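Zarei öffnet zweite Backstube in Brondetgate

Brondetgate, 24. April 2019. Die Bäckerei Zarei eröffnet im Juni ihre zweite Filiale, nach rund 141 Sitzungen über die Farbe der Markise. Sie wird grau. 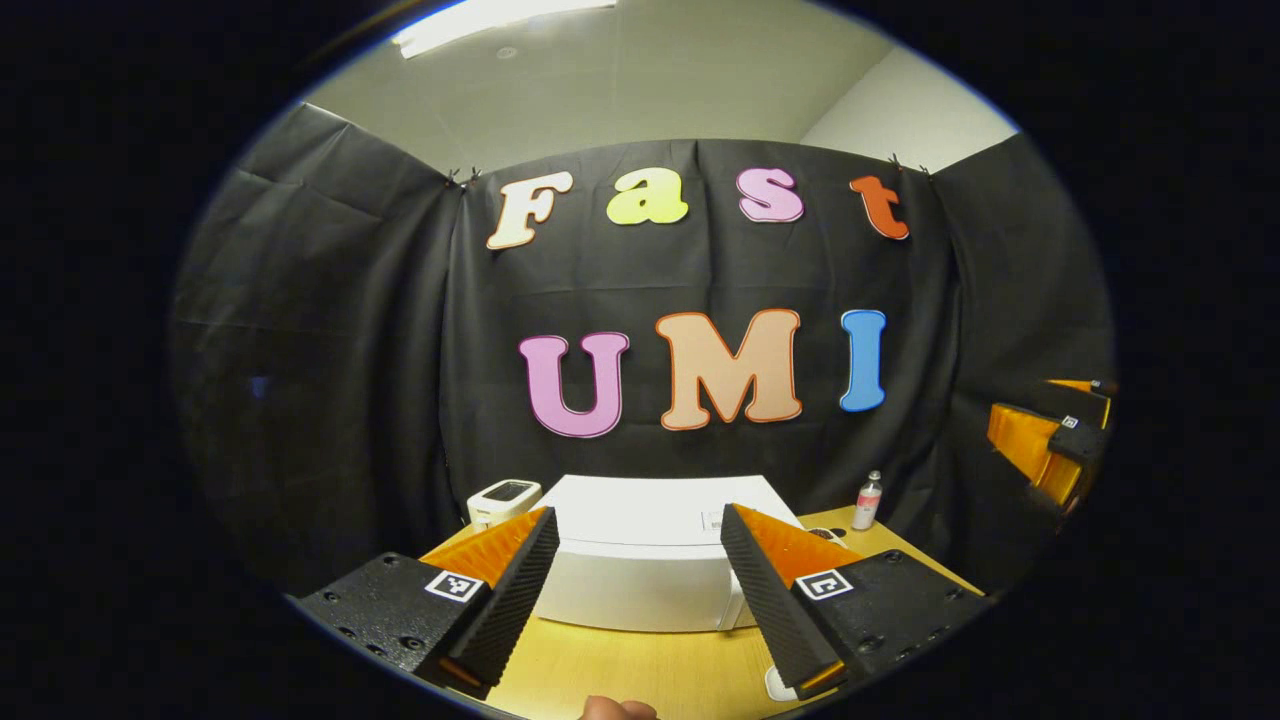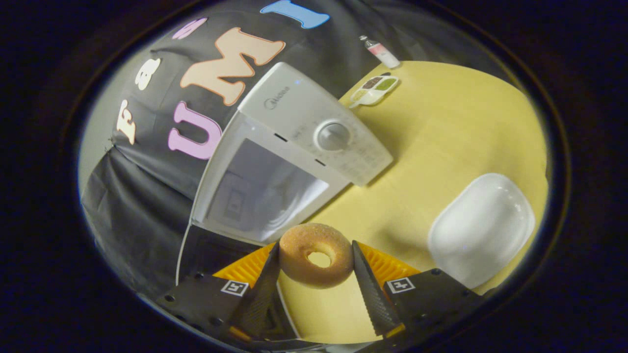 »Wir hatten auch über Grau nachgedacht«, sagt Inhaberin Golnar Tehrani. Gebacken wird ab 4 Uhr, verkauft ab sechs. Die Nachbarschaft wurde informiert und schläft künftig zur Hofseite.

Kontakt: Esmaeil Esfahani, Presse
© Zarei | Nach oben

Weitere Meldungen
Roggenbrot jetzt auch halb
Tarnalov liefert wieder Mehl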